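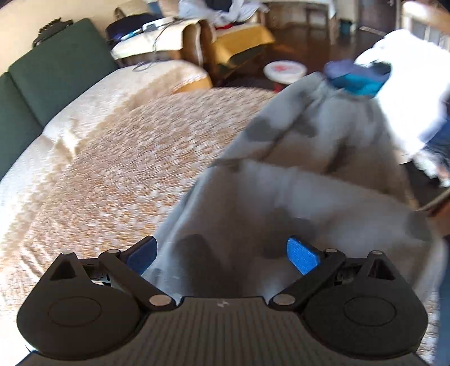 Akinyi Langat has been measuring damp in old houses in Dirnton for long enough to distrust most of the instruments sold for the purpose. Her practice, Andari, surveys solid-walled buildings put up before the cavity wall became standard, and much of its work consists of second opinions.

"People come to us with a quotation for a chemical damp course and a page of meter readings," she says. "The readings are usually correct. The conclusion drawn from them usually isn't."

The hand-held meter with two pins measures electrical resistance and is calibrated for timber. In plaster or brick it gives a relative figure only, and salts left behind by old leaks will raise that figure whether or not any water is present. Langat uses one to map a wall and decide where to drill. For the moisture content itself she takes drilled samples, weighs them, dries them in an oven and weighs them again.

"It makes dust and it takes a day or so. The client gets a number that means something."

One recent case was a brick terrace in Garcia Street, where the front room had been stained to knee height for several winters. A previous contractor had injected the wall and replastered it in cement render. The stain came back higher up. Samples taken in May showed the brick at the base to be close to dry at its inner face, with the wettest material behind the render and level with the pavement outside, which had been relaid 40 mm above the floor boards.

"The ground was too high and the airbricks were half buried. You lower the ground, you clear the airbricks, you take the render off. Then you wait."

How long she asks people to wait is a common source of argument. A thick wall dries slowly from both faces, and the old rule of a month for every inch is, in her view, optimistic for dense brick in a room with the windows shut. At Garcia Street she advised leaving the wall bare for 6 months before applying lime plaster. The owners managed five.

The drying log for that house runs to 269 readings of temperature and relative humidity, taken at the same times each morning and evening. Marcelle Carré, who does the laboratory work at Andari, plots these against the outdoor figures and converts both to vapour pressure.

"Relative humidity by itself tells you very little," Carré says. "A cold room at 80 per cent can hold less water than a warm one at 50. If the vapour pressure indoors stays well above outdoors, moisture is being produced in the house, or it is coming out of the fabric. Then we ask about the washing."

Neither of them is against injected damp courses on principle. Langat has specified them twice, in both cases for walls where the ground could not be lowered – one of them backed on to a neighbour's yard. Her objection is to the order in which things are done. Gutters, downpipes, ground levels and ventilation should be checked first, and in her files most of the faults are found at that stage.

Asked what a householder could check without a surveyor, she suggests going outside during heavy rain and looking at the gutters.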